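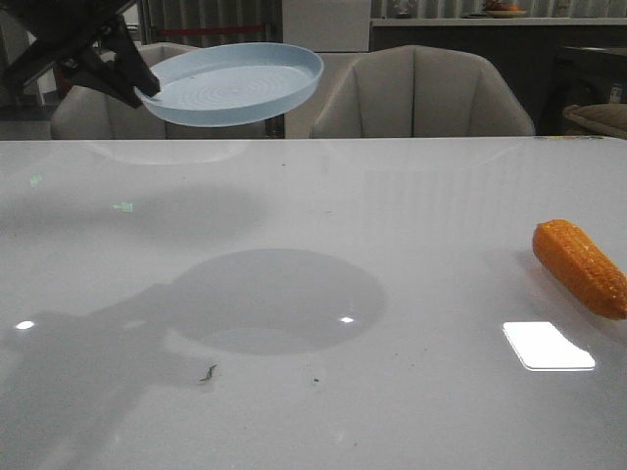 Pale blue satin: pinholes, batch notes

Tuesday, April 2, 2024

Picked up where the February entry stopped. The pale blue satin still pinholes on flatware in the Grunura body and still does not on mugs in the same body, same bucket, same firing. Grażyna Sikora's note from then says "look at the rings," meaning the throwing rings under the glaze. I have done that and will get to it.

Materials

Body: Grunura stoneware, smooth, from the pallet opened in February. The old pallet is gone, so no direct comparison with it is possible. There is one bag of old trimmings in the reclaim bin, but it has been mixed with everything else and I would not trust it.

Glaze: the pale blue from the red-lid bucket. Siliso frit, whiting, kaolin, silica, bentonite at 2 percent, cobalt carbonate weighed on the small scale. Batch size 1,000 g dry. Sieved twice, left overnight, stirred, sieved once more. The last sieving caught a few lumps of bentonite that had gone in too fast. Next time dry mix it with the silica first, as the card on the wall says.

Water: tap. Lech Sobczak asked if the building's water changed after the pipe work. Unknown. I put one jug of distilled water aside and used it for a single cup of glaze. See results.

Tile set

8 tiles, all from one slab, rolled the same way, bisque fired together. Marked on the back in iron oxide with letters A to H.

A — control. Red-lid bucket, stirred, one dip.
B — as A, tile sponged and dried overnight before dipping.
C — as A, glaze thinned with tap water.
D — as A, but glaze mixed with distilled water.
E — as A, with a drop of gum in the cup.
F — as A, rubbed down by hand when dry to close the surface.
G — tile scored with a serrated rib while leather hard, then dipped as A.
H — tile scored as G, then burnished back with a metal rib, dipped as A.

G and H are the answer to Grażyna's note. The idea is that the grooves left by throwing and trimming hold air when the piece goes into the bucket. The glaze bridges over them, the air comes out in the firing, and the satin is too stiff to heal. Gloss glazes on the same ware do heal, so the fault goes unseen until somebody changes glaze.

Dipping

Tongs for all tiles. Count kept by metronome, since my counting speeds up when the bucket is cold. The thinned glaze (C) ran off the lower corner and left a drip. I shaved it with a blade before loading. The rest dried evenly.

G went on badly. Small craters were visible in the raw glaze within a minute of lifting the tile out. They followed the score lines. I marked the position of the largest ones on tracing paper so they could be matched against the fired tile. H showed a few, all at one end where I had been light with the rib.

Usa Nakpan came by while G was drying and suggested dampening the scored face immediately before the dip. That is a different test from B, where the tile had a full night to dry. Not done today. No spare tiles from the same slab, and I do not want to mix slabs halfway through a set.

Firing

Electric kiln, Skevow controller, saved program for satin. Middle shelf for all tiles, witness cones front and back. The Skevow threw its door warning at the start and cleared when the latch was reseated. It logged the fault, so the chart for this firing has a flat stretch at the beginning that has nothing to do with the ware. Please ignore it when reading the printout.

Cones: back one right where it should be, front one slightly soft. The same lean as in the last several firings. The front elements were changed and the back ones were not, and this is the likely cause. Damian Domański has the order form for the back set.

Slow cool was on. I mention it since the program was edited by someone after the last satin firing and the slow cool step had been dropped. I put it back and saved under the same name. If you need a fast cool, make a copy of the program and give it your own name.

Results

A — pinholes, scattered, mostly in the lower half. Matches the ware.
B — better than A. Still some at the edges.
C — very few pinholes, but the color is thin and the body shows through as gray. Not usable as is.
D — no difference from A that I can see under the loupe. Water is probably not the problem. One tile, so probably is as far as I go.
E — worse than A. The gum slowed drying and the surface has a pulled look near the top.
F — much better than A. Clean except for one corner, where my thumb did not reach.
G — bad. Pinholes in lines along the scoring. The tracing matches: the craters in the raw coat and the pinholes in the fired tile are in the same places, with a few extra in the fired tile.
H — clean over most of the face. Pinholes at the end that was poorly burnished.

So the grooves matter, and the effect is large enough to see without the loupe. The raw craters predict the fired fault. This is useful in itself: ware can be checked and rubbed down before loading, without waiting for the kiln.

What it does not explain is A. The control tile was rolled and had no grooves, and it still had pinholes in the lower half. The lower half is the part that enters the bucket first and leaves last, so it carries the thicker coat. C supports thickness as a second factor. There may also be something coming out of the body. The new pallet has a slightly stronger smell in bisque than the old one did, which could mean more organic matter. Ritu Chaudhary thinks the bisque is simply being run too fast and that the rest is decoration. She may be right about the bisque. It does not account for the difference between G and H, which shared every firing.

Why mugs and not flatware

My reading now:

1. Flatware is trimmed over a wide area on the wheel and the trimming tool leaves a fine spiral. Mugs are trimmed only near the foot.
2. Mugs are ribbed smooth inside and out during throwing. Flatware is ribbed on the face, but people stop early to avoid warping.
3. Flatware goes into the bucket at a shallow angle, face up, and the glaze rolls in over the surface. Air has no easy way out of a groove that is being covered from the side. Mugs go in upright and the glaze climbs the wall.

Point 3 is a guess. It can be tested by dipping one scored tile flat and one on edge. Lech says the old shop always put flatware in on edge, rolled it through, and lifted it out on the opposite edge. He showed me the motion with an empty tongs hand over the bench. I tried it with a bisque second and water, and it is harder than it looks with a rim wider than the bucket is deep. We would need the wide tub.

The Malinowski order

The sample set for Malinowski is due before the tiles can be repeated. Decision for now, agreed with Grażyna:

— Burnish the face of every piece with the metal rib at leather hard. Light pressure, wheel slow.
— Sponge bisque the evening before glazing.
— Glaze from the red-lid bucket at the present thickness. Do not thin it. C is the wrong color and they have approved the color of A.
— When the coat is dry, look along the surface under the side lamp. Rub down any craters with a dry fingertip. Dust mask on, wipe the bench with a wet sponge after.
— No gum.

Foot rings to be waxed as before. The cold wax has thickened and should be stirred or replaced.

Rub-down adds time to each piece. Usa has offered to do it on glazing days if someone else takes over the sieving.

Weighing error

Recorded for completeness. On the first mix I read the cobalt off the large scale, where the last digit is not to be trusted at that weight. Noticed before it went into the water. The cup was set aside in a jar labeled "cobalt ??" and is not part of any tile above. It is on the windowsill. Please do not add it to the red-lid bucket. It can go to the liner glaze, where a little blue will do no harm.

Large scale was also off level. Feet adjusted, checked against the brass weight, reads correctly now.

To do

— Repeat A and F on a new slab, with a slower bisque. This is Ritu's question and it should be answered separately.
— Scored tiles, dipped flat and on edge.
— Scored tile dampened right before dipping (Usa).
— 2 tiles from bought-in test clay, scored and unscored, to see if the fault follows the body or the glaze.
— Back elements (Damian).
— Ask Siliso for the lot sheet on the current frit. The sack has a different stitch color from the last one and the lot number is smudged.
— New tracing paper. I used the end of the roll.

Tiles A to H are wired to the board by the sink, left to right. G is the one to show anybody who asks why we are burnishing. The tracing is folded behind it.

Added later, same day: loupe again on A under the side lamp. The pinholes in the lower half are rounder and smaller than the ones on G and do not line up with anything. I now think these are two separate faults that look alike from a distance. Kept the tile back from the board until I have drawn them both at the same scale, then wired it up with the rest.

2 comments | Share

Recent entries
Slip too thick again: sieve mesh notes
Skevow controller, fault codes we have seen
Wax resist on foot rings
Reclaim bin: what goes in and what stays out
February: satin blue, first pinholes

This site uses cookies to remember your settings. By continuing to browse you agree to their use. Accept | Manage settings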